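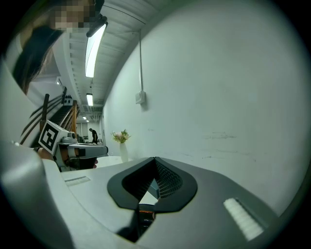
Section 2. Planning and Budgeting for a Hand-Held Gripper Set

2.1 Scope of this section

This section covers the purchase and site planning of a Nalten hand-held gripper set for recording manipulation demonstrations. It is to be completed before an order is placed. Assembly is covered in Section 3, calibration in Section 4.

The section applies to sites that will record with one or two grippers per operator. Sites that intend to mount the same gripper bodies on robot arms should also read Appendix C, which lists the flange adapters and the power supplies for arm use.

2.2 What is in the set

The base set contains:

Two hand-held grippers, left and right
One camera mount per gripper
One marker block per gripper, with a square black-and-white marker already applied
One set of finger pads
Two hand straps
One Vinel charging dock
One transport case

Cameras, memory cards and the recording computer are ordered separately. See 2.5.

Note: The marker block must match the gripper it was supplied with. Marker numbers are stored in the gripper profile. If a block is replaced, order by profile number and not by the number printed on the case.

2.3 Deciding how many sets to buy

1. Write down the tasks to be recorded in the first season of work. Separate one-handed tasks from two-handed tasks.

2. For each two-handed task, allow one full set per operator. Two operators cannot share a set during a session, even if both tasks are short.

3. For one-handed tasks, a set can be split between two operators. Each half needs its own camera, card and strap. The charging dock stays with the left gripper.

4. Add one spare gripper for every four in daily use. Sites that record fewer than 30 demonstrations a day may leave out the spare and rely on the repair service.

5. Enter the totals on the order sheet, lines A to D.

Caution: Do not plan on mixing grippers from different production series in one recording project. The finger travel differs between series, and recordings made with one cannot be corrected to match the other after the fact.

2.4 Choosing the recording site

The grippers do not require a laboratory. Corridors, lobbies, offices, kitchens and workshops are all acceptable, provided the points below are checked. A site visit should be made before funds are committed, as changes to lighting or furniture can cost more than a second set.

1. Walk the full recording area with a gripper or with the paper template from the case. Hold it at waist height and at chest height.

2. Look for long views. A camera with a wide lens records much more than the work surface. Ceilings, stairs and rooms at the far end of a corridor will all be in the recording. Where people pass through these areas, budget for face blurring (2.6, line 5).

3. Check the walls. Large plain walls give the tracking software few points to follow. If a bare wall fills half the view or more at the main work position, turn the work position or allow for printed tracking sheets on the wall.

4. Check the ceiling lights. Tube fixtures are suitable. Record a short test clip with the fixtures on and look for banding. If bands are visible, change the shutter setting before pricing new fixtures.

5. Check the windows. Note the time of day at which direct sun reaches the work surface. Sessions can be planned outside those hours.

6. Measure the free space around the work surface. The operator must be able to bend and turn with both grippers extended and without touching a wall, a rail or another person.

7. Decide what will be done with loose objects near the work surface. Vases, cups and similar items may remain if they belong to the task setting. Anything that stays must be listed on the site sheet so that it can be replaced in kind.

Note: Scuffs, wall boxes, conduit and other small features do not need to be removed or painted over. They help tracking.

2.5 Items ordered separately

Cameras. One per gripper. Use a model from the compatibility list supplied with the quotation. A camera that fits the mount is not always supported by the recording software.

Memory cards. Two per camera, so that one can be copied while the other is in use.

Recording computer. One per site. The storage allowance in the standard quotation is 2000 demonstrations. Larger projects should price the storage expansion at the start – a later upgrade requires the site to stop recording while data is moved.

Finger pads. Pads are a wearing part. Plan on a fresh pair per gripper every 6 weeks of daily use. Ribbed pads and smooth pads cost the same and may be combined in one order. Pads for wet work are a separate item and have a longer lead time.

Hand straps. Order one extra strap per operator. Shared straps should be washed between users and need a night to dry.

2.6 Budget worksheet

Complete one worksheet per site. Prices are taken from the current quotation.

Line 1. Gripper sets, from 2.3
Line 2. Cameras and cards
Line 3. Recording computer and storage
Line 4. Site changes: tracking sheets, lighting, furniture
Line 5. Data services: face blurring, format conversion, copying
Line 6. Pads and straps for one year
Line 7. Operator hours, including training
Line 8. Repair cover
Line 9. Shipping and customs

Line 7 is usually the largest. It should be worked out from a trial session and not from the length of the task alone. Resetting the objects, swapping cards and repeating failed takes often add up to more time than the recorded work.

To run a trial session:

1. Request a loan gripper through the Sustside order desk. Loans last two weeks. Freight is paid by the site.

2. Choose the most difficult task on the list, not the shortest.

3. Have one operator record for a full half day, with normal breaks.

4. Count usable takes only. Divide the hours worked by the usable takes.

5. Multiply by the number of demonstrations planned and enter the result on line 7.

Caution: Do not use a first-day result from an operator who has never held the gripper. Allow one practice session before the trial.

2.7 Repair cover

Two levels are offered. Basic cover includes parts and labor, with the gripper sent in by the site. Exchange cover sends out a replacement on the day the fault is reported.

Exchange cover is recommended for sites with a single set. Sites with a spare gripper on hand can generally work under basic cover.

Neither level covers:

Finger pads and straps
Cameras not bought with the set
Damage from liquid entering the gap below the jaw
Marker blocks that have been cleaned with solvent

2.8 Lead times and order of purchase

Sets ship from stock when available. When they are not, the delivery date is confirmed in writing with the order. Orders placed in February may be held until stock counting is complete.

The following order of purchase avoids idle equipment:

1. Site visit and trial session.
2. Computer and storage, so that the software can be installed and tested.
3. Cameras and cards.
4. Gripper sets, straps and pads.
5. Operator training, booked once the sets have a delivery date.

Repair cover begins on the day of delivery, whether or not the set has been unpacked. Where funds must be spent before a fixed date, ask the order desk about delayed shipping. The invoice can be issued at once and the set held for up to four months.

2.9 Sites using Akinola arms

If recordings will be used to train Akinola arms, state the arm model on the order sheet, line F. The finger travel limit is set at the factory to match the arm. A limit set for one model can be changed later, but the gripper must be returned for it, and the work is charged at the hourly rate.

Leave line F blank if the arm has not been chosen. The gripper will then ship with full travel.

Proceed to Section 3 when the set has arrived and the contents have been checked against 2.2.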